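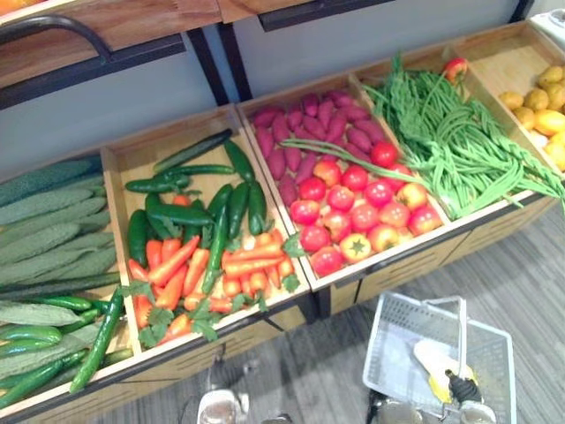

Vol. 3, No. 2, p. 67

4.2 The market corner on the open day

Of all the stations we set up for the Nidport open day, the market corner was the one we had worried over longest, and it was also the one where visitors stayed. We had expected people to drift past it on the way to the larger hall, where the Eserham group was showing its legged machines, and to stop only for a minute or so. Instead they leaned on the rope, called their children over, and started telling the robot what to buy. Much of what follows in this section comes out of those conversations, and we are grateful to the people who had them with us.

The task itself is simple to state. A visitor names something from the display, and the two-armed robot is asked to pick it and place it in a shopping basket on the floor (Figure 2). We chose the basket on the floor over a basket on a stand after a good deal of back and forth. A stand would have been kinder to the arms, but our partners at Novside, who have spent years watching people shop, felt strongly that a low basket was closer to what a shopper does when both hands are busy – and the reach down and back up gave visitors something to follow with their eyes.

Figure 2. The market corner, seen from the robot's head camera. The right gripper is at the basket; the left is just in front of the display.

We filled the bins the way a small shop might at the end of a busy morning, and we did not tidy them. Cucumbers lie in with the ridged gourds in one bin and with the carrots and parsley in the next, and the sweet potatoes share their bin with the tomatoes. In our earlier trials every bin had held one kind of produce, and the robot could get by on knowing which bin was which. Mixed bins take that comfort away. The request "a cucumber, please" has more than one good answer here, and visitors had firm opinions about which one the robot should go for.

The long green beans deserve a paragraph of their own. They hang over the front edge of their bin and reach toward the small yellow potatoes beside them, and one bean has strayed across the sweet potatoes and tomatoes. A person asked for beans takes a handful and shakes off what does not belong. Our planner, which was built around the idea of one object and one grasp, has no good notion of a handful, and we said so plainly to anyone who asked. Bukola Nwankwo, who ran the station for most of the day, began inviting visitors to show with their own hands how they would do it, and we learned a good deal from watching them. Quite a few people used the second hand to hold the rest of the pile back. We had not planned for the left arm to do anything of that sort, and it is now the main subject of our work with Effiong.

Color caused less trouble than we had feared. The red apple on top of the beans was a favorite with younger visitors, who liked to ask for it precisely for being in the wrong place, and the paler tomato near the front of its group led to a long and friendly argument over whether it was ripe enough to sell. Our system has no view on ripeness. After hearing the question so often, we think it should at least be able to ask the shopper.

We kept each turn short, around 20 minutes for a group, with a pause between groups so that the display could be topped up and the arms sent back to their starting pose. The pauses turned out to be when the best questions came, and in September we plan to leave longer ones.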